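3. Materials and Methods

3.1 What counts as a repairable desktop

Repair research has a habit of stopping at the phone and the laptop, and we think the desktop tower deserves far more attention than it gets. Towers were built to be opened! Their parts follow shared sizes and mounts, many of them come out with one screwdriver, and a machine that has left an office can often serve a household for years longer. Our question was a social one: what do people know about the inside of a machine they already own, and how does that knowledge shape the decision to keep it or give it up?

We follow Atanasov's idea of "reachable" parts, meaning parts an owner can find, name and replace without outside help. Memory, drives and expansion cards are reachable for most owners. The processor is the contested case. Several people we spoke with could point to it at once, while others took the whole motherboard to be "the chip."

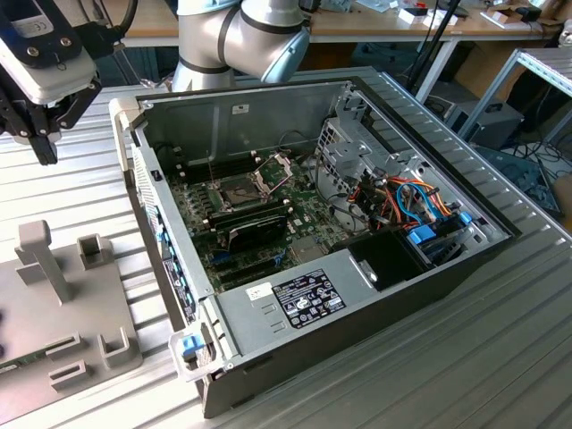 3.2 Setting and participants

Fieldwork took place in Grinditz, a former mill town with a lively secondhand trade and (to our delight) three repair evenings a month. We mailed 4000 short questionnaires to households and received 948 usable replies. From these we invited 57 people to a longer interview, choosing for a wide spread of ages, incomes and years of computer ownership. Carleen Kereama and Aled Edwards carried out the interviews, mostly in kitchens and spare rooms, with the machine itself in reach whenever the owner was willing. Interviews lasted up to two hours, and more than one ended with the cover off and everybody leaning in.

3.3 The naming task

Each interview included a naming task. Participants looked at the inside of a tower and told us, in their own words, what each part did and whether they would dare to remove it. We did not correct them. A wrong name that leads to the right action is a wonderful thing to record, and we had plenty: memory modules were "the combs," and one retired bus driver called the drive cage "the pantry." Yufang Gu coded all answers twice, with a gap of 18 days between rounds, and disagreements were settled in discussion with Annag Cowie.

Confidence dropped sharply at the processor socket. Owners who had happily swapped a drive or added a card spoke of the socket as a place for experts, and they mentioned its lever and metal frame as signs that something could go wrong.

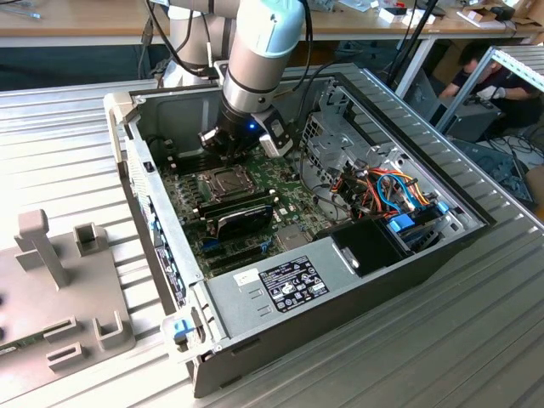 Figure 1. Open desktop tower with the CPU socket near the middle of the motherboard.

3.4 Words for risk

The talk about risk was the richest part of the material. People rarely spoke of money first. They spoke of shame, of a parent's warning about static, of the one evening when a machine would not start. Cards and slots drew a very different tone, closer to the way people talk about shelves or drawers. We kept these two ways of speaking apart in the coding scheme as "workshop talk" and "household talk," and the split held up nicely across age groups.
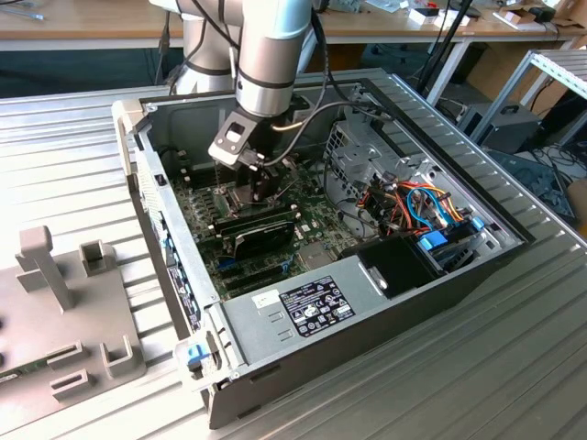
Figure 2. Tower interior showing the socket area, a graphics card and the expansion slots.

3.5 Limits

Grinditz is one town, and its repair evenings surely make it a friendlier place for old machines than most. Owners of sealed or very small desktops are few in our sample. The questionnaire also went out in December, when some households were already thinking about a new computer, so stated plans to replace a machine should be read with care.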